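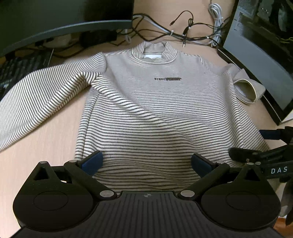
2023-09-23

Garment folding by hand-held grippers, both hands, for the Kutusico set. Today was knitwear, and I have to say I like the sweaters a good deal more than the dress shirts we suffered through for Warrier. A knit forgives you. You can come in a little low at the hem and the jaws still close on something.

The striped one is turning into my favorite teaching piece (the off-white with the thin gray lines). When a fold goes crooked the stripes show it right away, and going back through the takes is so much easier on the eyes - I got through 18 of them before my coffee was gone. Threw out 3. In two of those I had let go with the left hand before the right had a proper hold, and in the third I simply forgot which sleeve came first and stood there thinking, poor robot.

Order that feels best so far: sleeves in, smooth the body, then both grippers to the hem and up toward the collar. Slow at the hem! I keep wanting to snatch at it the way I would at home with the laundry, and then the cloth bunches in front of the fingertips and I pinch two layers of nothing much. Coming in flatter helps. So does waiting a beat after closing, up to 12 frames, before lifting.

Total for knits now stands at 107 good takes. I would like a few more starting with the sweater badly rumpled, as they are all a bit tidy.

Still to do: wash the gloves, ask Bolano about softer pads, and move the Medico gown trials to the end of September so we can finish the sweaters first.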